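## Combien coûte un robot qui range ?

Chez Drernum, on veut acheter une pince qui apprend à ranger les jouets. Moi, je tiens les comptes ! La pince coûte 575 euros – aïe. Il faut aussi prévoir des peluches, comme cette aubergine violette aux petits yeux rigolos, et un bac bleu.
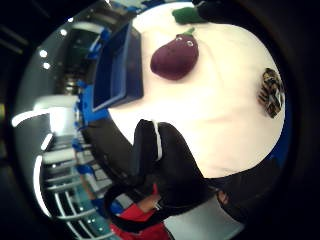
## On fait la liste

- la pince : 575 euros
- 3 peluches à 4 euros
- un bac : à peu près 15 euros

Avant de payer, je demande toujours le prix des pièces de rechange. Et toi, tu achèterais quoi en premier ?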